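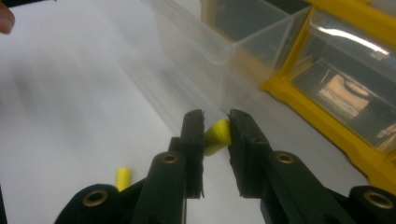
Eulalia Maldonado
Thread on reading a workplace audiogram. We finished the May round at Tidodlow and the same questions came up as last year, so this is the long answer.

1/
An audiogram plots the quietest tone you responded to at each test frequency. Frequency runs left to right, low to high. Level runs top to bottom, and the scale is upside down: a mark lower on the chart means the tone had to be louder before you heard it.

2/
Zero on the chart is a reference for healthy young ears. It does not mean silence. Some people score below zero, and that is a valid result.

3/
Right ear is usually a red circle, left ear a blue X. If the printout is black and white, go by the shape. Two people at the Modum site read their ears the wrong way around for a year.

4/
Most tests start at 1000 Hz. It is an easy tone to recognize, and people respond to it consistently. The tester goes up and down from there and often repeats 1000 Hz at the end. If the two readings disagree by a lot, the test gets redone.

5/
Noise damage tends to appear first between 3 and 6 kHz, as a dip with some recovery at the highest frequency tested. Age-related loss more often slopes down and stays down. Plenty of charts show a mix of the two, and the shape alone doesn't settle the cause.

6/
Your baseline is the chart that matters most. Later tests are compared with it, so a poor baseline makes every later comparison worse. Ask for 16 hours away from loud noise beforehand. For the folding line that means scheduling at the start of the shift. We had four people tested after lunch and all four have been rebooked.

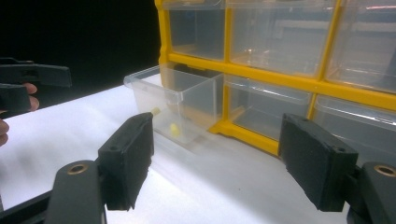
7/
Temporary shift. After loud exposure your thresholds can be worse for hours and then come back. A test taken in that window can look like a permanent change. This is the reason for a retest before anyone writes anything down as permanent. It is also a reason to look at what the exposure was.

8/
Small changes between years are normal. Equipment steps in 5 dB increments, so one step either way at one frequency is within ordinary test variation. What gets flagged is an average change across several of the upper speech frequencies, in the same ear, against baseline.

9/
The booth has to be quiet enough, and the low frequencies are where it fails. Our Mernia booth sits on the far side of a wall from the compressor. At 500 Hz the readings were consistently poor in both ears for people with no other signs of loss. We now switch the compressor off for the session.

10/
Head colds, wax and a badly placed headphone all change the result. If you are congested, say so and reschedule. If you have ringing in your ears, ask for a pulsed tone, which is easier to separate from it.

11/
A normal audiogram does not rule out trouble following speech in a noisy room. The test uses pure tones in a quiet booth. If you struggle in the canteen and the chart looks fine, report both.

12/
Turnaround: Núñez reviewed all 42 charts from this round. Individual letters go out with the baseline and the current test on one page, which was not the case last year. Keep the page. If you change employers, take a copy with you.

13/
Asked twice already: yes, you can bring an outside audiogram. It needs the date, the tester's name and the calibration date of the equipment. A phone app result goes in your own notes and does not replace a booth test.

14/
Rebooked slots are 7:30 a.m. at both sites. Wear your usual protection on the way through the press hall, and take glasses and earrings off before the headphones go on.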